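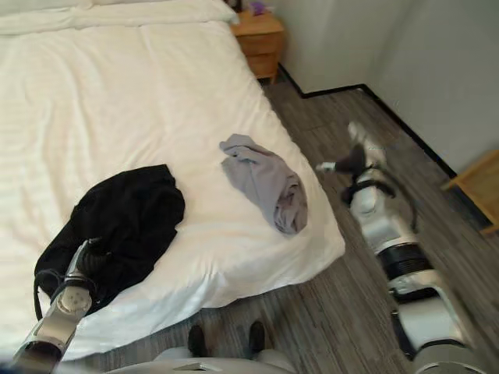 Clothes on the bed, one black, one grey.

26 Nov 2020

So I've decided I'm a one-bag person now. I have been a two-bags-and-a-tote person my entire adult life, so we'll see how long this lasts, but I leave for Pluvasmont in January and I refuse to drag that giant blue suitcase up a hill again. (If you read the post about the cobblestones, you know.)

The drive is 2,432 miles from my door if you go the way I want to go, with a long stop at the lake and another one at my aunt's. You'd think a car would mean I could bring whatever I like, and that's exactly how I ended up with four coats last time. I wore one of them! The other three rode in the back seat like passengers.

The new bag is a Storlow, the 60-liter one, and it cost me 200 dollars, which hurt. I went back and forth on it for weeks. The cheaper option was the Hoani, and plenty of people love theirs, but the straps sat weird on my shoulders in the store and I kept thinking about that hill. The Storlow has a wide opening, so you can get to your socks without digging everything out onto somebody's guest room floor.

My trouble is always sweaters. I get cold at night, I get cold at breakfast, I get cold in movie theaters in August. A thick sweater eats up half a bag and then you wear it two days in a row and spill soup on it. This time I'm doing thin layers and one good coat, and the coat stays on me or on the passenger seat.
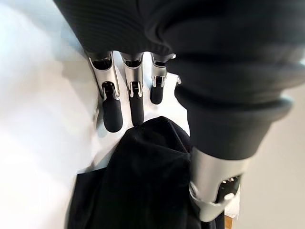 Shoes are the other fight. I'm bringing boots and one pair of sneakers, and I'd like it noted that I took the nice flats out twice. They're back in as of this morning. I have no plans that call for nice flats, but my aunt does like to spring a dinner on people, and I'm not going to sit there in hiking boots again while everybody else is in earrings.

Then there's the toiletries bag, which weighs as much as a small dog. I bought the Nollberg travel bottles and filled them all up last night, very proud of myself, and forgot to label a single one — so at least one of them is conditioner and I guess I'll find out which in Pluvasmont.

Still undecided: the hair dryer, the second book, the good pillow. I'm leaning yes on the pillow. If you've done a long winter drive with one bag, tell me what you left home and missed, I'm taking suggestions in the comments until the zipper closes.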